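Unit 2: Clearing light waste from pile fabrics
Course notes, Domestic Surface Care, Nivthorpe. Instructor: Norbert Jurčo. Feb 6, 2020

## 2.1 Scope

This unit covers dry, low-weight waste (tissue, lint, paper scraps) on plush covers. Spills and food residue are treated in the next unit.

## 2.2 Surface behavior

A plush pile holds tissue by friction. Dragging the piece sheds fibers into the pile, and these take longer to remove than the tissue itself. Brushing also changes the direction of the pile and leaves darker streaks. A streak of this kind is not a stain. Brush it back with the flat of the hand before deciding whether to wash.

## 2.3 Procedure

1. Set the bin on the floor beside the covered furniture, within arm's reach of the working side.
2. Grip each piece at its thickest point. Thin, spread ends tear.
3. Lift straight up until the piece is clear of the pile.
4. Carry it over the edge and release it above the bin opening.
5. Check the cloth and the floor for fragments.

Handle one piece at a time. Two pieces lying close together are lifted separately.
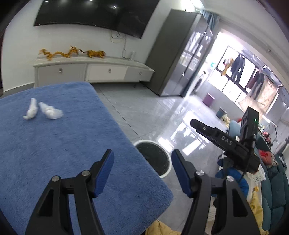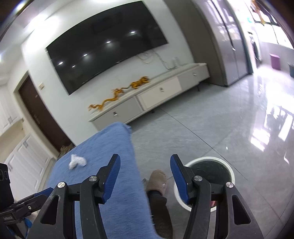 *Fig. 2.1. Crumpled white tissue on a fuzzy blue cover, with a round white-rimmed bin on the floor alongside. First picture: two pieces. Second picture: one piece, with part of the tiled floor.*

## 2.4 Floor check

Glossy tile reflects windows, and small white scraps are easily missed inside a bright reflection. Look at the floor from two directions. Follow the tile seams last.

## 2.5 Exercise

Work in pairs. Clear 29 pieces from the practice cover using the procedure in 2.3. Record every piece that tears and where it was gripped. Peter Charvát collects the record sheets.

Reading: Lukáč, pp. 70–88.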